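Dumstead notebook, July, hand-held gripper demos
Started 9:40, written up over lunch and again at the end of the day

Goal for today: get a clean batch of table tidying demos with the two hand-held grippers, and finally settle the argument with myself about whether to start from the table or from standing back in open floor. (Open floor. I'm sold.)

Count so far: 487 good episodes in the Prurnodeo set as of last night. Target is 2,000 before we train anything we'd want to show to the Bimance people. That looked silly two weeks ago and it doesn't look silly now, because the pace with the grippers in hand is so much better than it ever was on the remote arms. I did the same pick on the leader arms in the spring and remember fighting the elbow the whole way. With these you just reach and take the thing. Your wrist does what your wrist does! I keep grinning when I watch the playback.

Morning session

First block was a mess and it was my fault. I started each episode with both grippers already over the table, so the tracker had to find the cubes while they were crossing each other. Left cube dropped out on 12 takes in that block. Threw them all away, no regrets.

Second block I changed the start pose: step back, hold both grippers out low in front with the fingers pointing down, wait for the tone, then walk in. Both cubes lock right away and stay locked. It costs a little time per take and I'd pay double. I also like it for the policy - every episode now begins from the same sort of place, and the approach is part of the data.

Things I learned about my own hands:
Slow down on the close. I snap the fingers shut when I'm thinking about the next object, and the width trace shows it as a cliff. Counting "one" under my breath fixes it.
Don't roll the left wrist outward past the thumb. The cube face goes edge-on and the pose jumps.
If I fumble, keep going and recover. The recoveries are gold. I used to stop and restart, and Kao v1 had no idea what to do after a miss as a result.
Keep the left cable behind the hip when walking in. Caught it with my foot once, take discarded.

Two-handed stuff

Tried bottle passing after coffee: pick up with the right, meet in the middle, take with the left, set down. Really pleased with this one. The handover is about the worst thing to do by remote control because you can't feel when the second hand has it. With the grippers you get the tug through the handle and let go at the right moment without thinking. The traces overlap beautifully, left closing while right is still holding, then a clean release. I want more of these, from both directions.

The bottle lying on its side is harder than standing. I have to come in across it with the fingers lined up to the short way, and if I'm lazy it rolls. Kept those too.

Replay

Ran three of the morning takes through Kao v2 at half speed at 3:15. Two were lovely. The third reached the object fine and then closed early, and when I looked at the trace, sure enough, that's me snapping my fingers shut. The robot copied me faithfully, bad habit and all. Annoying and wonderful at once.

Small numbers, so I'm not drawing anything from this except that the frame alignment between the gripper cube and the arm flange is finally right. The offset I fixed last week holds at both ends of the table.

To do
- Recalibrate the right cube, there's a small drift in yaw after a long block
- Write the start pose into the protocol sheet so everyone does it the same way
- Ask whoever goes next to do a full block with their own pace, I don't want the whole set to move like me
- Leave the table stuff cluttered between takes and shuffle it every block, tidy tables make for dull data
- Longer cable or a hip clip for the left side
- Check disk space BEFORE the next session this time

Open question: do we crop out the walk-in for training or keep it? I lean toward keeping it for one run and cropping for another, then comparing on the bottle task.
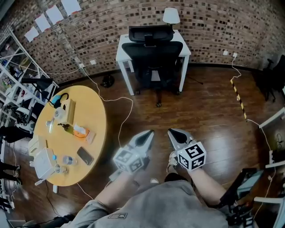 Start pose: both grippers low in front, marker cubes on, table to the left.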